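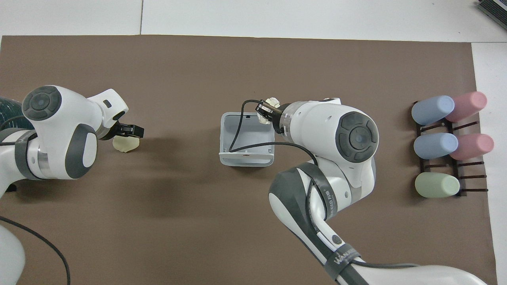 Left arm and right arm each holding a piece, gray box in the middle, rack on the right. View from the head camera.

Thread: Is two-arm demo collection worth the hours?

urkeck_bench
That's our table at the moment. We're recording teleoperated demos for a small imitation policy and the plan on paper is 300 episodes for the first task. The cream pieces are the objects, the gray box is the target, and the rack with the blue, pink and green cylinders belongs to a later task. Before we sink the rest of the month into it I'd like to hear from people who have done this on a tabletop rig. I'm not convinced. My boss came back from a talk with a slide that said "more data" and now we have a quota.

slowgripper
What is the quota measured in? Episodes or hours? If it's episodes you will get 300 very short, very similar episodes, because that's what people do when there's a number on the wall.

urkeck_bench
Episodes. And yes, I can already see it happening. The second operator is fast and every one of his looks like a copy of the one before.

mat_and_tape
I'll disagree with the gloom a bit. Similar episodes are fine for a first pass. You want to know the pipeline runs end to end: recording, sync, training, playback on the arms. Fifty near-copies will tell you that. Then worry about variety.

slowgripper
Fifty, sure. He said 300.

mat_and_tape
Fair.

kinked_cable
My concern is the cable. There's a thin black one coming off the right gripper, going over the top of the box and hanging down across the inside of it. Your target is the inside of the box. So the policy gets trained with a black line through the one place it needs to see clearly, and the line is going to be in a different spot every time the wrist turns. Reroute it along the arm before you record another episode.

urkeck_bench
I've been telling myself the network will learn to ignore it.

kinked_cable
Maybe it will. I've also seen one learn to use the cable as a cue for where the wrist was, and then someone tidied the cable and the thing fell apart. We lost most of January to that. I'm not saying yours will do it. I'm saying you can't tell until you move the cable, and by then you've paid for the data.

dataset_grump
Everybody has a story like that and hardly anybody has the comparison. Did you retrain with the cable clean and the same number of demos? Otherwise "it used the cable" is a guess.

kinked_cable
We retrained with it clean and it worked. Different operator though, so no, it isn't a proper comparison. I'll give you that.

dataset_grump
Thanks. Not trying to be a pain, I just read this claim every month.

pinkslot
Question about the rack. If it isn't part of the first task, why is it on the mat? You're going to get an arm that places things in a box only when there are two blue rolls and two pink ones next to it.

urkeck_bench
Laziness. We set up both tasks at once so we wouldn't have to tape the positions again.

pinkslot
Then at least swap it around. Take it off for a third of the episodes, fill it differently, turn it. A background that never changes is free information and the model will take it.

mat_and_tape
Or leave it and accept that the policy works on this table. Depends what it's for. If Urkeck only wants a demo for visitors, a policy that works on one brown mat is a policy that works.

slowgripper
That's how you get a video and no product.

mat_and_tape
Plenty of people get paid for the video.

lendano_lurker
Practical stuff from a setup with two arms like this. We gave up on counting episodes and started keeping a sheet with one line per start position. Object left, object right, object close to the box, object at the edge of the mat, and so on. You fill the sheet, you're done. It came to 704 recordings in the end, which sounds worse than 300, but the first 300 had been close to useless so I don't regret it. We also kept the fumbles when the operator recovered from them. Threw out the ones where he gave up.

dataset_grump
How did you decide the first 300 were close to useless? Success rate on what?

lendano_lurker
Held-out start positions, 4 of them, never shown in training. The old set failed on all 4. The sheet set got 2. Before you ask, yes, that's a tiny test.

dataset_grump
I was going to ask. It's also more than twice the data. But at least there's a test, that puts you ahead of most.

urkeck_bench
Going from none to 2 after 704 recordings is not cheering me up.

lendano_lurker
It wasn't meant to. The other two positions were near the far edge and the operators hated reaching there, so the few demos we had were jerky. Bad reach, bad data.

slowgripper
Which brings me back to whether you need both arms. If both grippers are carrying a piece and there's one box, you've got two arms sharing one small space and an operator thinking about collisions instead of the task. One arm, one piece, get that working.

urkeck_bench
The second task needs two. We wanted the same action space for both.

slowgripper
Park the left one out of the way and record it anyway. Same action space, it just sits still.

kinked_cable
That can bite you too. If it sits still in every episode it may want to sit still forever, and then you fine-tune on the rack task and wonder why the left arm won't move.

slowgripper
May, might, can. Try it and post the result.

urkeck_bench
OK. Plan for now: cable goes along the arm, rack comes off for part of the set, and I'm stealing the start position sheet. I'll record 50 with both arms and 50 with the left one parked and train on each before anyone touches the quota. I still think we'd be done sooner if we scripted the pick and place.

mat_and_tape
For a box that stays put? You would be done by lunch.

urkeck_bench
I know. I said so in the meeting. Will post numbers when I have them, good or bad.

pinkslot
Move the box too, please.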